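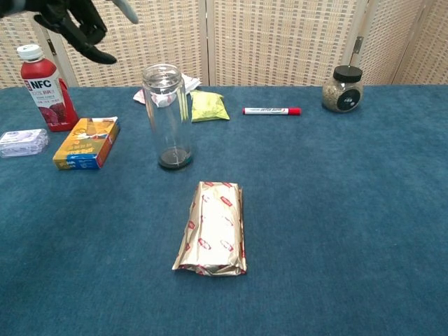

Pedal de expresión y volumen Kernatby Brarus – versión estéreo

Referencia: 2088
Estado: disponible, envío desde nuestro almacén

El Brarus es un pedal de volumen pasivo que también puede trabajar como pedal de expresión. Lo fabrica Kernatby para guitarristas y teclistas que tocan con dos amplificadores, o que llevan una sola unidad en la pedalera y no quieren comprar otra para controlar el delay. En la tienda lo vendemos desde el mes de abril y ya hemos recibido bastantes preguntas, por eso esta página es un poco más larga que las demás.

Recorrido y tacto

El recorrido de la plataforma es de 20 grados. Para algunos músicos es poco, sobre todo si vienen de un pedal grande de los que se usan con pedal steel. A mí me parece suficiente para subir un acorde desde el silencio, aunque hay que acostumbrar el pie durante unos días. La dureza se ajusta con un tornillo Allen que está en el lado derecho del eje. De fábrica viene bastante suave. Si usted toca de pie y con zapatos pesados, le recomiendo apretarlo un cuarto de vuelta.

La superficie lleva una goma con relieve que no se despega con el calor. Se puede tocar también descalzo, pero el borde delantero es un poco afilado.

Dónde colocarlo en la cadena

Es la pregunta más frecuente. Si lo pone al principio, antes de la distorsión, el pedal funciona como el volumen de la guitarra: baja la ganancia y el sonido se limpia. Si lo pone después de la distorsión y antes del delay, baja el nivel general pero las repeticiones siguen sonando. La segunda posición es la que prefieren quienes hacen ambientes.

Hay que tener cuidado con la impedancia. La versión de 250 kΩ es para guitarras con pastillas pasivas conectadas directamente. La de 25 kΩ es para señales con buffer, teclados o pastillas activas. Con la versión equivocada el pedal no se estropea, pero se pierden agudos o el volumen sube de golpe al final del recorrido.

Salida de afinador

La salida de afinador es independiente y se puede dejar conectada siempre. Con cables largos y pastillas de poca salida hemos notado una pequeña pérdida de brillo. Con un buffer delante desaparece.

Características

Tipo: pasivo, estéreo, sin alimentación
Conexiones: dos entradas, dos salidas, afinador, expresión (TRS)
Impedancia: 250 kΩ o 25 kΩ, a elegir
Recorrido: 20 grados
Carcasa: aluminio fundido, pintura negra mate
Peso: aproximadamente 1579 gramos
Polaridad de expresión: conmutable, interruptor en la base

Qué incluye la caja

Pedal, llave Allen, cuatro pies de goma adhesivos y una hoja de instrucciones en inglés y español. El cable TRS para la función de expresión no está incluido.

Accesorios compatibles

Funda acolchada Tuncer, talla M – entra justo, con los conectores desmontados
Placa de montaje Grillside para pedaleras con barras
Cable TRS Grillside de 600 mm, con conectores acodados

Mantenimiento

El potenciómetro es sellado, pero con los años puede hacer ruido. No use lubricantes de ferretería. Un limpiador de contactos para audio, en poca cantidad, es suficiente. La cuerda que mueve el potenciómetro se vende como recambio y se cambia en media hora con paciencia. Si prefiere que lo hagamos nosotros, escríbanos antes de enviar el pedal.

Garantía y devoluciones

Dos cursos de uso intensivo en una escuela no son lo mismo que tocar en casa, y Kernatby lo sabe: la garantía es de tres años para uso particular y de uno para escuelas y salas de ensayo. Aceptamos devoluciones durante treinta días si el pedal no tiene velcro pegado en la base. Los gastos de envío de la devolución son a cargo del cliente, excepto en caso de defecto.

Productos relacionados: pedal de volumen mono Kernatby, buffer de línea Grillside, funda Tuncer talla L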